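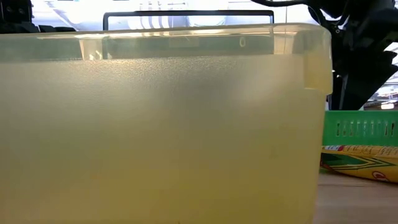
Translucent storage bin, rim and corner, close up

Search the archive Enter keywords Go

Posted in November by Chantal Carrier

Re: [morthorpe-tidy] Bins, boxes and the small stuff

Chrysanthi Pappas wrote:
> I've now bought 28 of the see-through bins and I still can't find
> anything. They aren't really see-through, are they? More like
> see-sort-of. Everything in mine looks like fog with a sweater in it.
> Also the lids for the Clivum ones don't fit the Virág ones, even
> though the guy at the store swore on his mother. Do you all label,
> or do you just open every one until you get lucky?
> Also also, what do people do with little rings and things? Mine
> live in a coffee mug and I hate it.

Chrysanthi,

I label. I have labeled since the Great Extension Cord Hunt, which took me most of an evening and ended at the neighbor's. Masking tape on the wall of the bin, fat marker, one word. If you need two words, you've put too much in it.

You're right about the cloudy plastic. It lets in enough light to tell you the bin is full and then it keeps its mouth shut. Mine have a clearer strip up at the rim, exactly where there is never anything to look at. I assume somebody got a bonus for that.

On lids, give up. I have a stack that fits nothing I own and I've made peace with it. The Wodano ones go on if you start at a corner and lean, but they come off again in the night with a bang, and then you're standing in the hall with a flashlight over a bin of mittens. 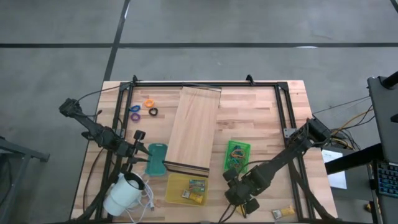
Now, the little stuff. Get it out of the mug. Clear off a table, a proper one with nothing else going on in your head, and sort by color before you decide where anything lives. Orange with orange, black with black. I used to sort by size and I'd lose my nerve halfway through. A long wooden box is good for the keepers and so is any shallow tray. You want to be able to see the bottom of it without digging.

Don't buy the divided organizer with 40 compartments. I did. I use six, and the other 34 have crumbs in them.

My sister claims she has 800 buttons in one jar and can put her hand on any of them. I've asked for a demonstration and she's been busy.

If you want to get rid of some of those bins, I'll take four, lids or no lids. I'm home after 5 p.m. most days, use the side door.

Chantal

Related messages in this list
Lids, again
Masking tape that peels off clean?
Wanted: shallow trays, any color
Coffee mugs free to good home
Browse all 2,369 messages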